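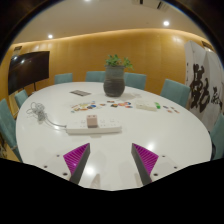
Clolatgate, May

How to host a hand-held gripper demo in an ordinary meeting room

Gastano opens its doors to visitors every spring, and this year our group got the meeting room on the Petridis side of the building. We asked for the workshop. The workshop was being painted. What follows is how we set up and ran the session, written down for whoever gets handed it next year, and for anyone elsewhere who has been told on short notice that they are "doing the robot thing."

Strictly speaking there is no robot in this demo. There is a hand-held gripper with a camera on it, a table, and a person moving things about while the camera records. Visitors come expecting an arm. Tell them at the door, before they have had time to get attached to the idea.

What you need

One charged gripper, plus a second if you can pry it away from somebody.
A big table with a plain top. Ours was white and oval and shinier than we would have picked.
A power strip and a small plug that fits it.
Small flat things: cards, stickers, cutouts. Bright ones.
A laptop for playback, kept off the table.
A printed sheet with the task on it in one sentence.
A cloth for fingerprints.

Step 1. Pick a task people already know

Our first idea was sorting the colored pieces by shape. It took a full paragraph to explain and visitors were arguing with the rules before they had picked up the gripper. Themis Galanis suggested the plug. Put the plug in the strip, take it out again. Everyone over the age of four has an opinion on how to do this, and most of them are surprised by how bad they are at it with two fingers and no wrist to speak of.

Keep the stickers for people who finish early or who are visiting with children.

Step 2. Lay out the table

Put the power strip near the edge where the operator stands, long side facing them, sockets up. Run its cord off to one side so it doesn't cross the working area. The strip does not need to be connected to the wall, and for this demo it must not be. Check this yourself. Then check it again after lunch, when some helpful person may have found the outlet.

Leave the clutter behind the strip. We tidied everything away for the first rehearsal and the recordings looked like a dentist's brochure. A working table has things on it, and visitors ask better questions when they can see that the plug is one object among many. The plant can stay if it is far enough back that nobody's elbow reaches it. Stand behind the operator's spot and swing your arm to find out.

Step 3. Deal with the light

Recessed ceiling lights and a glossy tabletop do not get along. You'll see bright spots on the table in the recording. Before you start moving furniture, make one short recording and look at whether the spots land on anything that matters. If they only sit on bare table, leave them be. If one sits right on the sockets, slide the strip over by a hand's width and record again. I spent most of a morning on the dimmer before Michalis Vrettos came in and moved the strip.

Switch off the television, too. A moving slideshow in the background is one more thing for visitors to watch when they should be watching their hands.

Step 4. Show it once, slowly

Do the task yourself before anyone else touches the gripper. Talk while you do it:

1. Start with the fingers open and the plug between you and nothing. No reaching over things.
2. Come down until the tips are on either side of the plug.
3. Close. Wait a moment.
4. Lift straight up, then move across. Beginners do both at once and drag it.
5. Line up the prongs with the socket by turning your whole forearm.
6. Press, open the fingers, back away.

Then do it badly on purpose. Grab the plug by one corner and let it twist. This gets a laugh and also teaches more than the good version did.
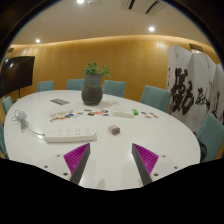
Fingers open, plug on the table to the right of the power strip.

Step 5. Hand it over

Give each visitor six minutes. That allows for a slow start, a failure, a second failure with commentary, and usually one decent attempt. We had 22 people through in the afternoon and the ones who were given longer did not do any better, although they did get crosser.

Things to say, in our experience:

"Look at the fingertips." People look at the plug, or at you.
"Slower." You will say this more than everything else combined.
"Put it down and start again." Many visitors feel that letting go counts as cheating. It doesn't.

Things not to say: "It's easy once you get used to it."

If the plug lands face down with the prongs somewhere unhelpful, let them try to turn it over with the gripper. If they are still at it after a minute, turn it over with your own hand and carry on as though this were part of the plan.

Step 6. Play it back

Right after each turn, show the visitor their recording on the laptop. The view is very wide and curves at the edges, with both fingers coming in from the bottom, and it takes people a second to recognize the table they were just standing at. Let them have that second. Then ask where they think the trouble began. They nearly always point to the moment the plug slipped, and it nearly always began earlier, when the fingers closed a little off center. Pausing there is the whole educational content of the afternoon.

Somebody will ask how many of these recordings a project needs. For Nurkgate, our in-house collection of table tasks, we are aiming for around 4000, and on the morning of the visit the count stood at 3364. Have your own number ready. "A lot" goes over poorly with people who have just found out how long one takes.

Step 7. Pack up

Wipe the finger pads and the tabletop. Coil the cord properly, which is more than I can say for us. Count the stickers if they belong to someone who will want them back; a few always leave on sleeves.

Label the visitor recordings in their own folder before you go home. We put it off until the next morning and then had to sort them by recognizing sleeves.

If you are booking for next spring, ask for the workshop again, and get the answer in writing. The request form is with the front desk, and the grippers should be reserved separately through Michalis.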